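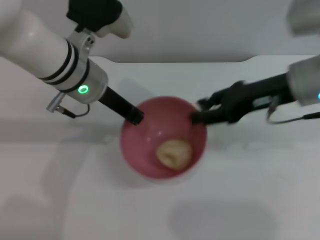 4.3 Two-arm handling of open bowls

Applies to Willanside cells fitted with two arms, one head camera and one wrist camera per arm. Read section 4.2 (speed limits) first. Revised Oct 30, 2020.

Before starting

1. Confirm that both arms have completed homing and that no fault is listed on the Clulus console.
2. Set the work mode to SHARED SPACE. In this mode the controller checks the distance between the arms on every cycle.
3. Place the bowl where both grippers can reach the rim without full extension of either arm.
4. Check that connector cables at each wrist have slack through the whole range of the planned motion.

CAUTION: A cable that loops below the wrist can catch on the rim of a bowl. Stop the arm before moving a cable by hand.

Approach

5. Bring the grippers in from opposite sides. Do not cross the arms above the bowl.
6. Hold at the rim for 2 seconds before closing or entering the bowl.
7. If food is in the bowl, use only grippers assigned to food work in the cell log. Clean them as described in section 19.

NOTE: The hold in step 6 may be lengthened by the site safety lead. It may not be shortened.

Checking the wrist views

Wrist cameras have a fixed focus. At very short range the view loses detail and must not be used to judge clearance. Open both wrist views on the console and compare them with the following.
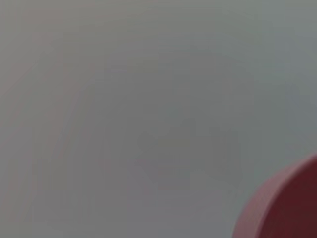
Figure 4-6. Wrist view, strongly blurred. The curved outline of the red object at lower right is the sharpest feature.

8. If one edge can still be made out, use it only to confirm which side of the view the object is on. Take distance from the arm position readout.
9. If the view does not sharpen as the arm backs away, clean the lens cover and repeat the check.

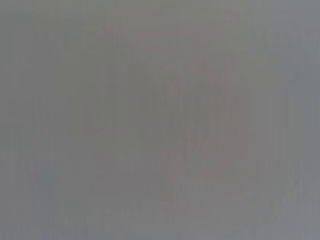

Figure 4-7. Wrist view with no usable edge. Only soft gray and faint pinkish areas can be told apart.

10. Treat a view of this type as no view. Switch to the head camera and reduce speed to the level set in 4.2.
11. If the head camera is also blocked or blurred, stop both arms and back them out one at a time, last arm in first.

WARNING: Do not lean over the table to look into the bowl while either arm is enabled. Press STOP first.

Records

Enter each stop made under step 11 in the cell log with the arm, the step number and the operator's initials. After 3 such stops in one shift, take the cell out of service and inform Eugénie Pichon (cell safety). Camera mounts are inspected every 2,000 operating hours using the Mitetti checklist.

Changes to this section are approved by Lucía Casado. Sites still using the Galang console should follow Appendix C for steps 2 and 10.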